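Spending the bench money: what I'd buy first for robot teardown

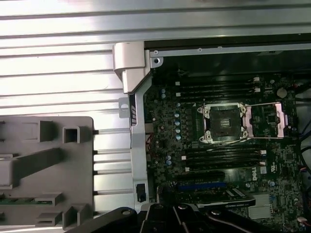

Ekkachai Thepsuriya

March is budget month at Lostuvell, so my evenings have gone on spreadsheets (happily!). We want a second arm for taking old desktop workstations apart, and I get to write the shopping list.

My first draft was nearly all arm. Big mistake. A board like this Dell one, with its eight memory slots and that open CPU socket, is full of small levers and latches, and they care far more about the fingers than about how far the arm can reach. So the gripper line has gone up, and I've added 3 spare sets of fingertips, which I'm far too excited about.

Then there's the stock to practise on. I've asked for 40 scrap workstations from the refurbishers in Prarnham, mixed models if they'll do it, as every chassis seems to have its own idea of where a bracket should go. Add shelving for those, trays for the screws, and a proper bin for coin cells, which I forgot completely last year.

I've put 1,000 aside for fixtures and cables. It sounds like loads until you start pricing clamps. The quote from Wannasri covers 2 years of servicing but leaves out delivery, so I'm still chasing that, and Ganimton haven't replied yet. If you've bought a small arm lately and had a good time with the supplier, please leave me a comment, I'd love to hear which one you went for!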